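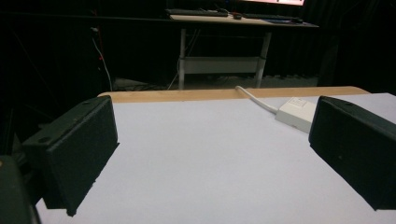
hirkutix-tools

Scripts for pulling gripper camera footage into training episodes. Used on the Vutico project, should work elsewhere if you fix the paths in config.yaml. Last cleaned up 22 December 2019, mostly.

What's in here

ingest.py - reads the raw video off the card, writes one folder per episode
sync.py - lines up the video with the pose log
width.py - finger opening per image, from the inner edges of the two fingers
replay.py - plays an episode back against the planner, no hardware needed

Running it

Python 3 only. Install from requirements.txt, then run ingest, sync, width in that order. Width before sync gives you garbage and no error message. Sorry, on the list.

Episodes shorter than 200 images are dropped. Longer than 700 get split. Both limits are in config.yaml, dont hardcode them again please.

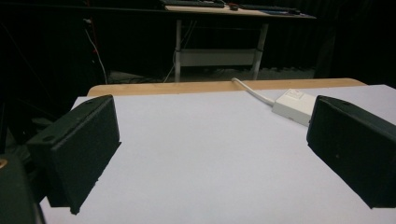
Width needs both fingers in view and a pale work surface. On dark tops the edge finder locks onto shadows - set edge_mode: strict and check the first few by eye. Mask file covers the fingers and the gripper body in the bottom left corner, redo it if you remount the camera.

Known problems

- sync drifts if the pose log starts late. Rupert Pichler has a fix on the fuchs branch, not merged
- tracker picks up stray features in the background, crop the top before you run it
- replay wants 8 GB of memory, crashes quietly on less
- calibraton files from before February are in the old format, use convert_calib.py

Questions to Ernő Antal. Bugs in the tracker please, not by mail.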